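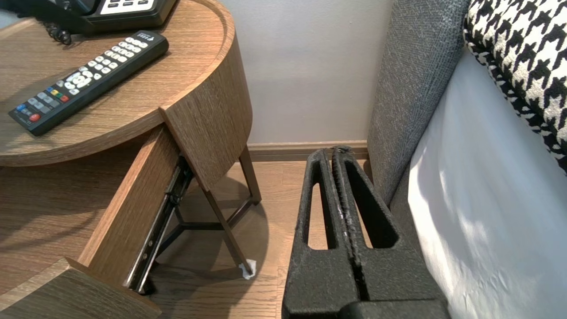
How do you get a sticky nightstand drawer running again without planing it?
Clean the runners and the bottom edges of the drawer sides, let everything dry overnight, then rub in candle wax and work the drawer back and forth. Plane only if it still binds in dry weather.

07/10/2023

Bedside units, Urkia guest rooms. Long day, writing this up fast before I forget which drawer was which.

Started in room 9. Unit with the rounded top, same as the rest of that floor. Drawer pulled, first third fine, then drags on the left side and goes crooked. Pushed back in it stops a finger short. Cleaning staff had been shutting it with a knee, you can tell from how they talk about it.

Took drawer out, turned it over. Old wax gone to gray paste, full of lint. Scraped with a plastic card, then rag and a little mineral spirits. Do NOT use the metal scraper on these, Cyrill did one last month and it left a track you can feel with a fingernail.

Runner in the carcass: left one sitting low at the back. Screw had backed out, hole stripped. Packed it with a matchstick and glue (Jolto, the slow one, the fast one grabs before you can line anything up). Left it clamped through lunch, with the little bar clamp and a scrap of card under the pad.

Internal width 41 cm at the front. Measured twice. Same at the back within what my tape can tell me, so the case isn't racked, it's only the runner. Good. Was ready for a worse day.

Back in after lunch, waxed both edges, ran it in and out a while. Moves nicely. Still a slight click near the end of travel, think that is the stop block and not the runner. Leaving it.

Lip on the tabletop. Nice detail, I like it, stuff doesn't roll off in the night. But it's a dirt trap, the inside corner goes dark where the cloth never reaches. Soft brush along the curve, THEN damp cloth. If you go in wet first you just push the muck into the corner. Checked the color match with our medium brown stick on the underside first, close enough for small dings. Not close enough for anything bigger than a coin.

Side panel curves round to the wall with the grain running up and down. So any touch up on the side goes up and down too. Sounds obvious. I went across it once on a sample and it showed from the door.

Lower shelf: wipe, light coat of paste wax, buff after twenty minutes. No silicone spray on anything in this building please. The Lanz stuff in the yellow can is fine.

Things that live on the top: TV remote and the desk phone with the coiled cord. Both have to go back where they were. Phone cord is the real nuisance, it curls up on the top, catches the cloth and pulls the handset along with it. What works is lift the phone onto the bed, cord and all, without unplugging. Don't unplug. Took the front desk half an hour to get an extension ringing again in September and we heard about it for a week.

Remote, wipe with barely damp cloth, buttons too, it's no extra effort when it's in your hand already. Not our job strictly but a greasy remote on a clean waxed top makes the top look bad. Put a sheet of paper under it until the wax has hardend.

Baseboards: pale wood in these rooms against the lavender-gray paint, shows every scuff. Keep the unit off it when you slide it back. Two felt dots on the back edge of the case, low down, that gives a bit of air too. And LIFT the unit, don't drag it on the wood floor. I know it's awkward alone. Get somebody.

Cost so far. Mokness quoted 630 to replace runners on the whole floor, parts only. I don't think we need it. Most of what I've opened is wax and lint and a loose screw. Told the office I'd give them an answer after next week's rooms. If the holes turn out stripped all the way down the corridor I will change my mind and say so.

Height of the top off the floor isn't on the sheet, somebody wants it for a new lamp order. Not measured, ran out of time. Cyrill Aebischer has the long tape, ask him.

Notes on wax, for myself mostly:
- plain white candle stub is as good as the block we bought. Block is easier to hold.
- warm the edge with your palm first
- thin. If you see flakes you used too much
- bottom edges of the drawer sides, top of the runner, a touch on the side of the drawer box near the front. Nowhere else.
- not on the drawer front!! It'll show as a cloudy patch and the next person will try to polish it off

Tried the drawer again before packing up, open and shut with one finger. Fine with nothing in it. Put the book and the folder back in, a bit stiffer, still fine. Want to see it again when the heating has been on for a while, wood will shrink some and then we'll know if that click goes.

Room 81 has the other kind of complaint, drawer slides open by itself. Floor probably. Shim under the front feet, check with the short level. Didn't get to it.

To bring Monday: bar clamps (both), matchsticks, felt dots, brown stick, the good brush, paper. More rags. The rags we have are finished.

Filed under: Workshop log / Casework and drawers

Recent entries
Stripped screw holes, what we tried
Water rings on waxed tops
Felt dots, which ones stay on
Chair glides for the breakfast room
Brown sticks compared on scrap

Contact the workshop | © 2023 Workshop log | Back to top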